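Notebook, gear bench. Continued from the previous page.

Started the second session at 9:30. The bench is clean, the green top was wiped before I put anything on it. I write down also the small things this time, because last month I could not understand my own notes about the play in the drive.

The question is still the same: which gear do we use for the slow stage of the Walbridge turntable. We have the big blue one and the older white one from the Zirkura box. The white one is quieter but two of its teeth are damaged, so for now I continue only with the blue.

Blue gear, what I know until now:
Plastic, one piece with the hub. Fine teeth, I would prefer them coarser. The face is glossy and flat, it shows every fingerprint. The bore is small and sits in the raised hub. I checked it with the pin gauge and it is a little tight for our shaft – this is good, I can ream it, the opposite case would be worse.

The drawing from Idon says 18 teeth for the pinion. I have the pinion with 18 in the drawer, bag marked "Shevchuk old", so no need to order. Center distance by the drawing is 35 mm. I am not sure this number is right for plastic gears. When the room gets warm in the afternoon they grow a little and then it binds. I will try first 35 and then open it by one thickness of paper.

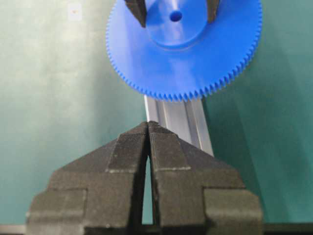
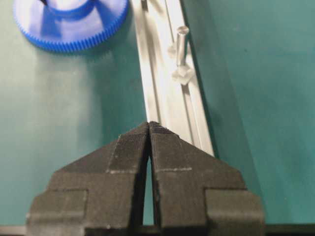

Walbridge bench, September

After lunch I looked again at the aluminum extrusion. The grooves were full of old dust and small chips and the T-nut did not want to slide. Cleaned with a brush and a cotton stick. It slides now, but it stops in one place close to the end, probably a dent. I marked the place with a pencil and will file it later, not today.

Reamed the bore by hand, very slow, half a turn and look. The fit is now good: it goes on by hand pressure and does not fall when I turn the shaft down. No glue. If someone wants to put glue, please ask first, I need to take this gear off many times.

First run with the pinion at 35 mm center distance. 900 turns of the pinion, no load. The sound is even except one click per turn of the big gear. I stopped, marked the tooth with a pencil and turned slowly. There was a thin burr left from the molding on one tooth. Took it off with the knife, now the click is gone. I should have looked at the teeth with the lens before the run and not after.

Second run, one paper thickness more. I wanted 1,000 turns but I made the same 900, so the two runs can be compared. Less noise, but more play at the rim, I can feel it with the finger. For a turntable the play is more important than the noise, so my opinion is to stay with the first distance and to check it when the room is warm.

Grease: none for both runs. The white grease we have here is old and has become yellow. I don't want it on the blue plastic before we try it on a scrap piece.

To do next:
File the dent in the extrusion.
Measure the play with the dial indicator, the finger is not a measurement.
Repeat the first run after 3 pm when it is warmer.
Look if Zirkura still sells the white gear.
Return the reamer to the drawer with the other hand tools, it belongs to the second bench.

One more thing about the shaft. It has a light scratch near the end where the old set screw was. The hub does not reach it, so I leave it. But if we move the gear out by more than a few millimeters it will sit exactly on the scratch and then it will wobble – please remember this when you change the spacer.

Stopped at 5:15. Gear left on the shaft, pinion back in its bag.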